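Ticket 949: width reading drifts on the wrist view, so the grasp planner releases too early
Project: Fanden (perception and replay tools)
Status: fixed on branch, waiting on merge
Opened: October 18, 2022

What I was seeing

Okay, so this one ate most of my week. The replay tool in Fanden takes a recorded episode, works out how far apart the fingers are in every step, and hands that to the planner as the width target. On the older Prirkau recordings it's been fine since September. On the new fruit episodes the width would sit nicely at the grasp and then jump open by 5 mm for a handful of steps, and the planner (doing exactly what it was told!) would let go.

I first blamed the smoothing filter, naturally, since I wrote it. Turned it off, same jump. Turned it up to a window of 30 and the jump got wider and lazier but it was still there, so I put it back the way it was and said sorry to the filter.

What I ruled out

Timestamps are good. I dumped them for the whole episode and there's no gap anywhere near the jump. Calibration is good too – I re-ran it with the Tokarz script and got the same numbers as the stored file, down to the last digit I care about. Then I wondered if the colour conversion was swapping channels somewhere, which would be embarrassing, but the blues are blue and the oranges are orange.

Next I ran the width estimator by itself on single steps, no planner, no filter, and wrote out the mask it was using each time. Step 949 is where it goes off. The fingers are closed on a green apple, one blue pad on each side of it, and you'd think that's about as easy as a grasp gets. 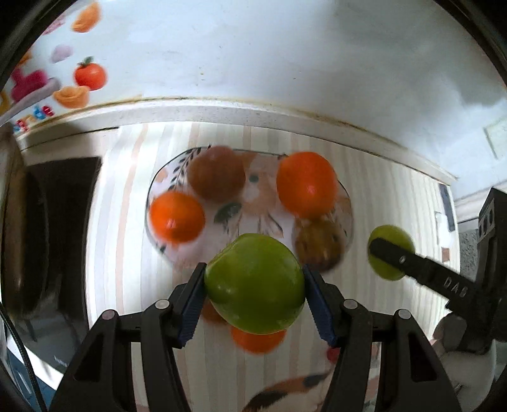
The cause

The mask for the right finger was grabbing the wrong black thing. There's a second black jaw coming in from the right with a smaller green apple at its tip, and the estimator was happily picking "largest dark blob on the right half" as its finger. When that blob won, the right edge moved outward and the width went up. The held apple made it worse, because our sanity check only asks "is there a green object next to a dark one?", and with two green apples the answer is yes either way. Not my finest check.

The fix

I've stopped looking for dark blobs altogether. The estimator now finds the two blue pads first, and the width comes from the gap between their inner edges. If it can't find both pads it holds the last good value and writes a warning to the log, up to 55 steps in a row, and after that it fails loudly.

Re-ran the episode and the jump is gone. Planner keeps its grasp in replay. I also ran the older Prirkau set to make sure I hadn't wrecked anything, and the widths match the old output closely enough that I'm not worried.

Still to do

The Bostumberg rig has grey pads, so the colour range needs to move into the config file before anyone over there updates. I'll open a separate ticket for it. Please don't merge this one to their branch until that's in – it'll hold the last value and then fall over, and I'd like my weekend.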